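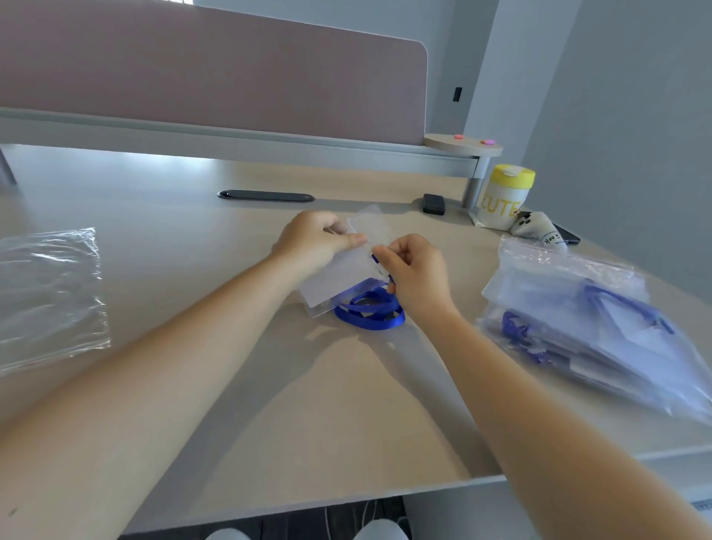 Clear badge holder and blue lanyard

Bonus balance dropped when I cashed out part of my winnings

Posted by Hornodley, 15 August 2018

I have an account at Busska and took the reload offer they had on slots: deposit $40, get a 200% match, wagering requirement of 5x on the bonus. By my arithmetic the bonus was $80, so the turnover needed was $400. I had cleared more than half of that when I requested a withdrawal of $25 from my cash balance. The withdrawal was accepted, but the whole bonus and everything I had won with it disappeared from the account at the same moment.

The cash balance and the bonus balance are shown on separate lines in the cashier. I assumed a withdrawal from the first would leave the second alone. Support sent me a link to the general terms and closed the chat. Is this normal, and is there any point in disputing it?

Device is a tablet, browser version of the site, no app. I did not cancel the bonus myself.

Serrano

It is normal for that type of bonus. There are two common structures and the cashier page often looks the same for both.

In the first, your deposit is played before the bonus and remains withdrawable at any time. Taking it out early forfeits the bonus and any winnings attached to it. The forfeiture is triggered by the withdrawal request, and the amount makes no difference. A request for one dollar has the same effect as a request for the full cash balance.

In the second, deposit and bonus are locked together and the cashier refuses the request until wagering is finished. You would have seen an error message.

Yours is clearly the first. Check the following before you write to them again:

Offer terms, as distinct from the general terms. Look for "forfeit", "void" or "active bonus". If the two documents conflict, the offer terms usually say which one prevails.

Transaction history. Filter by bonus and look at the time stamp on the removal. If it matches the withdrawal request to the second, it was automatic. If it is hours later, someone removed it manually and you can ask for the reason.

Wagering base. Yours is on the bonus only. Some offers with the same headline count deposit plus bonus, and in your case that would be $600 of turnover instead of $400. It won't bring the money back but it tells you how far along you really were.

Some sites will reverse the withdrawal and reinstate the bonus if the request is still pending. Once it has been processed they generally won't. Ask in writing, by email, and keep the reply. If the forfeiture clause is missing from both sets of terms, make a formal complaint and then go to whichever licensing body is named in the site footer.

Cloraseo

same thing happened to me on a different site. lost the lot. read the terms next time mate, its always in there somewhere

Hornodley

Thanks, Serrano. The clause is in the offer terms under item 5, headed "Early withdrawal". The time stamps match. The withdrawal still shows as pending, so I have emailed to ask for a reversal. The offer is listed again for September with the same wording.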